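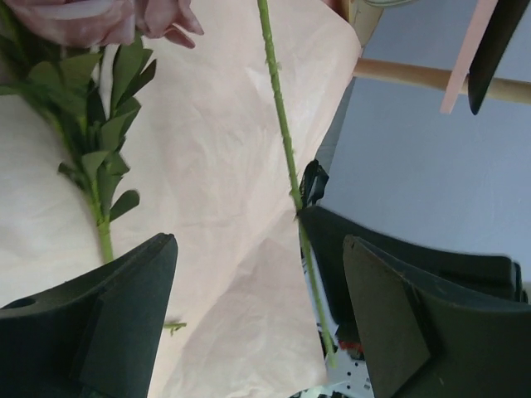

As flores artificiais têm má fama, e eu própria fui durante muito tempo das que torciam o nariz. Depois mudei-me para uma casa virada a norte, matei três orquídeas num só inverno e comecei a olhar para as rosas de tecido com outra ternura (e com alguma humildade, confesso!). Esta galeria nasceu daí, do gosto por arranjos que se podem desfazer e refazer numa tarde, sem pressa nenhuma, com papel de seda, uma jarra bonita e uma chávena de chá ao lado para ir arrefecendo enquanto uma pessoa se decide.

O tema desta vez são os cor-de-rosa. Há quem os ache doces de mais, e percebo, mas o rosa pálido é uma cor muito mais séria do que parece quando se lhe dá boa companhia: um malva, um verde fechado, um castanho alaranjado a lembrar folhas de outubro. O papel vai no mesmo tom das rosas claras. Eu gosto assim, tudo em família, e gosto sobretudo de papel já com vincos, que apanha a luz de outra maneira e dá ao ramo um ar menos engomado. O Usman Bajwa, que me escreve sempre que publico uma galeria e a quem devo metade do que sei sobre laços, defende que o papel deve ser passado a ferro, morno, entre dois panos. Continuamos amigos.

Uma palavra sobre os pés, que é onde quase toda a gente se atrapalha. Os das flores artificiais costumam ter arame por dentro e aceitam ser dobrados, mas convém fazê-lo devagar e com a jarra à frente, para ir medindo a altura. Eu começo pelas rosas maiores, junto as mais escuras só de um dos lados e deixo um ou outro pé comprido a fugir do conjunto, porque um ramo demasiado redondo lembra-me sempre uma couve. Se a jarra for alta e estreita, vale a pena juntar primeiro os pés todos na mão e só depois enfiá-los, de uma vez, com decisão!

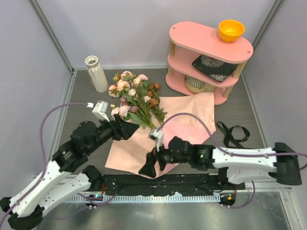 *O ramo deitado sobre o papel cor-de-rosa, com as rosas acastanhadas à direita, e a jarra branca canelada ainda vazia, lá atrás. Ao lado, a prateleira oval de três níveis, com a taça laranja em cima.*

Já me perguntaram pela jarra noutras ocasiões, por isso adianto-me: o que procuro neste feitio são as caneluras de alto a baixo e a boca recortada, que ajuda a arrumar os pés mais teimosos. O branco serve para tudo, do Natal às peónias. Quanto à prateleira, o rosa das tábuas casa tão bem com o ramo que me apetecia deixá-los sempre juntos. A taça laranja é uma teimosia minha. Uma cor quente ali no alto acorda o resto, e puxa pelas rosas acastanhadas, que sozinhas podiam ficar um bocadinho tristes. O prato preto, com o seu desenho de flores brancas, é daquelas peças que prefiro ver inclinadas, com o desenho à mostra.

Para dezembro estou a pensar num ramo todo em brancos e verdes, com papel pardo e um cordel grosso. Se tiverem jarras esquecidas no fundo de um armário e quiserem sugestões, escrevam-me à vontade, que eu respondo sempre, às vezes com demora e quase sempre com parágrafos a mais.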